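Brarkine Suture and Knot Glossary

A bilingual word list for people who translate, subtitle or copy-edit surgical teaching material. Version 2.

What it is

Brarkine is a glossary of 1043 entries covering stitches, knots, needles, thread and wound closure, in English and Norwegian. Each entry has a headword, a part of speech, the equivalent term in the other language, a short plain definition and at least one sentence showing the term in use. It began as a private list kept by Tuva Kristiansen while she was subtitling lectures, and was merged in April with a longer list from Holger Vik.

It is a language resource. It does not tell anyone how to close a wound, and the definitions were written by translators, then read over by Bernadette Ruiz-Ortega, a retired theatre nurse. Please don't use it to settle a clinical question.

What is covered

Thread and needle terms make up the largest part: monofilament, braided, swaged, taper point, reverse cutting, tail, bight. Then come stitch names (simple interrupted, running, horizontal mattress, subcuticular), knot terms (throw, square knot, granny knot, surgeon's knot) and verbs. The verbs took the longest. English uses "throw" as both noun and verb, and Norwegian teaching texts don't agree on one word for it, so the entry lists the variants with a usage label on each.

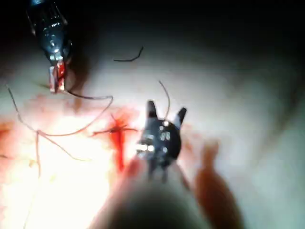

Regional spelling is handled in a separate column. The English headwords follow Australian and British practice (anaesthetic, haemostat, theatre), with US forms given as alternates. Where a colour term forms part of a product description, such as dyed or undyed thread, both "colour" and "color" are searchable. Brand names have been left out, except for 2 that have become ordinary words in Norwegian and are flagged as such.

How entries were chosen

Sixten Hellström pulled candidate terms from 200 lecture transcripts supplied by Gakusel, a subtitling co-operative. Anything that appeared in three or more transcripts was kept. Terms that appeared less often went to a second list, and 90 of those were brought back in by hand, mostly older names that still turn up in textbooks.

Each definition was drafted by one person and checked by another. If the two could not agree, the entry carries the note "disputed" and both wordings are printed.

Interrupted and continuous stitches

These two families cause more mistranslations than anything else in the list. In an interrupted closure every stitch is tied separately and has its own knot. In a continuous closure one length of thread runs along the wound. Subtitlers working from audio alone often write the plural "sutures" for both, and the glossary recommends "stitch" for the single placed loop and "suture" for the material, unless the speaker clearly means otherwise.

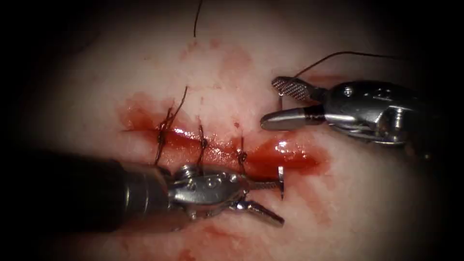

Interrupted sutures along an incision. Photo: Tormod Nygård

The word "incision" has its own entry, cross-referenced to "wound", "laceration" and "slit". Only the first implies that somebody meant to cut.

Files

terms.csv: the main list, UTF-8, semicolon separated
disputed.csv: entries with two wordings
spelling.csv: regional variants
examples.txt: the usage sentences, one per line, keyed by entry number

The semicolons are there on purpose. Definitions contain a lot of commas, and the spreadsheet program most of us use is set to a Norwegian locale. If your import puts everything in one column, change the separator.

Known problems

Plural forms are missing for some of the older Norwegian nouns.
Veterinary terms are patchy. A proper set is being prepared under the name Plera and will be released separately.
The entry for "purse-string" points to a cross-reference that was deleted in the merge.
Abbreviations are not sorted consistently.

Licence and corrections

Free to copy and adapt with attribution to the Brarkine glossary. Send corrections to Tuva Kristiansen with the entry number in the subject line, and include the sentence where you met the term if you still have it.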